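Insurance company's doctor saw me for 15 minutes and wrote a whole report - can I get it thrown out?

Tumaini Laizer
Hi all, first post so be gentle. I hurt my shoulder in a car accident last spring and the other driver's insurer sent me to their own doctor in Ullthorpe, on a letter from an outfit called Sutcliffe that books these exams. I was in the room for 15 minutes, start to finish. He never had me lift my arm above my head, never asked about the numbness in my hand, and then the report says "full range of motion tested, no complaints of numbness." I nearly fell off my chair! My own doctor has been writing down the numbness since the first visit. My lawyer got the report in October and is sort of relaxed about it, but I'm not. Can a judge toss a report like that? And is there some rule about how these exams are supposed to be done?

Margit Nyberg
Oh I feel for you, I went through the same thing with my knee (different company, same kind of report). I'm not a lawyer, but I worked front desk at a law office for a long time and saw plenty of these.

Getting the whole report thrown out is hard. Judges mostly let it in and let the other side poke holes in it, and you've got plenty to poke with. Sit down tonight and write out everything you remember - when you walked in, when you walked out, what he touched, what he asked, whether he took notes. Sign it and give it to your lawyer. If somebody drove you and sat in the waiting room, get them to write down the times too.

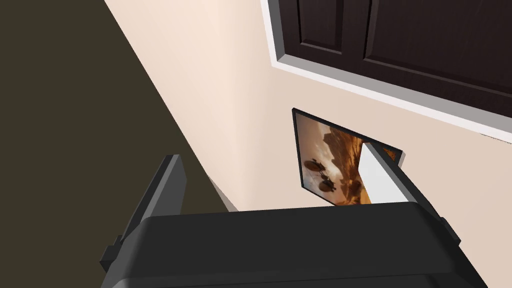
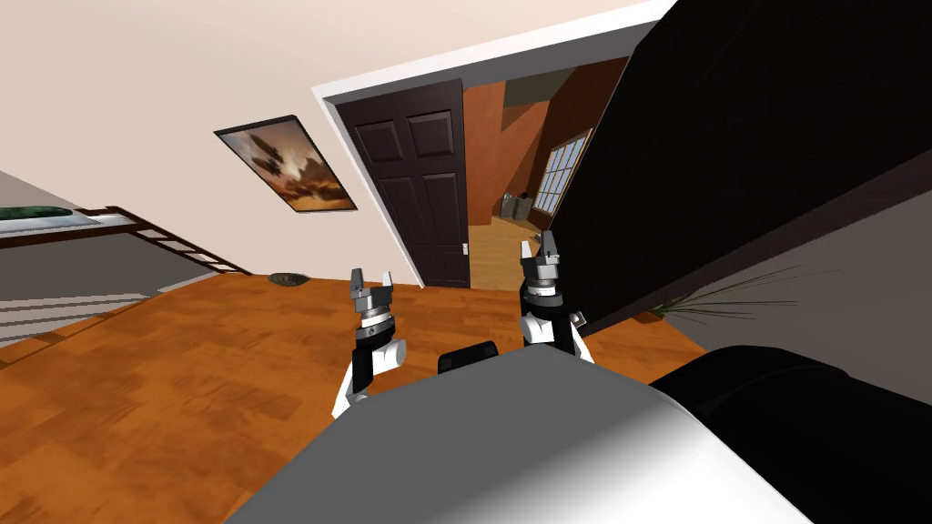
Then ask your lawyer exactly which records the doctor was sent. In my case they had 83 pages from my surgeon, and the report mentioned two of them. That came up when he was questioned and he got pretty red in the face. Also ask whether your state lets you bring a person along or record the exam if they want a second one. Some do, some don't, some only if you ask ahead in writing, so don't just show up with your phone running.

As for rules, there's usually a court rule that says the exam has to stick to the injury you're claiming, but I've never seen one that says how many minutes it has to take. Hope the shoulder eases up soon, mine was the knee and stairs are still no fun!

Halvard Solheim
They're all hired guns. Mine charged the insurer $1,718 and spent most of it looking at his screen. Get a different lawyer.

Sigrun Åberg
I wouldn't switch lawyers over this. Relaxed can just mean they've seen that doctor's name before. Do ask if they have his testimony from other cases, and ask how much of his income comes from insurance exams. I had one who admitted it was 100 percent, and the jury heard that. Ask your own doctor for a short letter about the numbness too, with the visit dates in it.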